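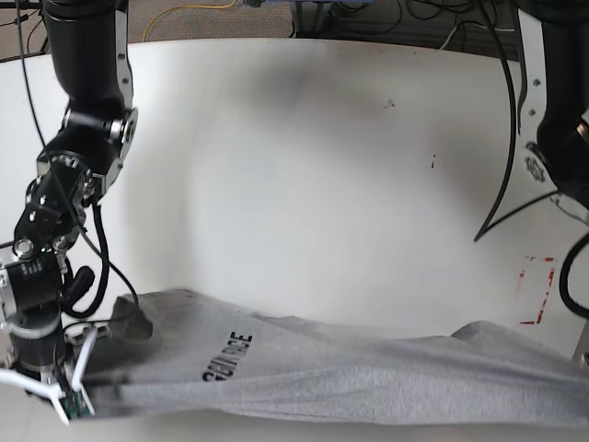
Fig. 1. Two-arm setup, gray T-shirt, right gripper on the cloth.

Week 9 notes: Can machines do chores yet?
G. Mottram. Bring these to section, I won't reprint.

Short answer: some chores, some of the time, slowly. Long answer is the rest of this sheet.

Why laundry comes first
Cloth has no fixed shape. A box has a few numbers (where it is, which way it's turned), a shirt has basically endless ones. Look at the creases in Fig. 1. Even the lettering on the chest is partly lost in the folds, so "find the logo, work out which way is up" is shaky. Same for edges. Is the raised bit toward the right a sleeve or a hem? Hard for you, hard for the software.

Steps in folding one shirt, the way the Olora paper splits it:
- find the cloth
- pick a grasp point (corner, seam, whatever is reachable)
- pinch ONE layer, or two if you mean two
- lift, spread, flatten
- fold, check, fold again
- put it on the stack

Most failures are at steps 2 and 3. Two fingers bunch the fabric, and once it is bunched the camera sees a lump. People fix this by rubbing finger and thumb together and feeling the layers. Most grippers feel very little. See the touch sensing reading, skip section 4.

Numbers for class
Cakel trial, shirts only, laid out singly: 82 folded out of 112 tries. Sounds good. But a fold took around 2 minutes, and a person reset the table after every miss. Time yourself folding a T-shirt tonight and write it down, we'll use it.
Nothing in the trial came out of a full basket. Big gap. Pulling one shirt out of a pile is a seperate problem and probably a harder one.

Shop floor vs. house
Shop floor: same parts, same light, same height bench, fence if you need one. Akbulut line (the November visit, slides are up) sorts flat cut panels all shift and does fine. It stops when a panel arrives folded over. Someone walks across and flips it.
House: different everything. Cat on the shirt. Nobody lays out a marked work area in their bedroom.
So when a firm says "it does chores", ask which room and who set it up.

Things to ask of any demo video
Is it sped up? Is a person driving the arms from off camera? How many takes? Has it seen this exact shirt before? What happens when it drops it?
The Muvine clip we watched answers 2 of those. Find which. Not the speed one, I checked.

Other chores, quick
Vacuuming: done, more or less, if you pick up the socks first.
Dishes: loading rigid plates OK in the lab, wet glasses bad.
Wiping tables: better than you'd think. Flat surface, forgiving.
Making beds: cloth again but bigger. No.
Socks: pairing is easy, turning right side out is not.

My view, argue with me in section: useful in a hotel laundry well before it's useful in an apartment. Volume pays for the setup and teh person who walks over to fix things.

For next time
Read the Cakel report, pages on grasping only. One page from you on a chore you did this week, split into steps like the list above, mark the step you think a machine would fail. Due 21st June, paper copy, my box not my email.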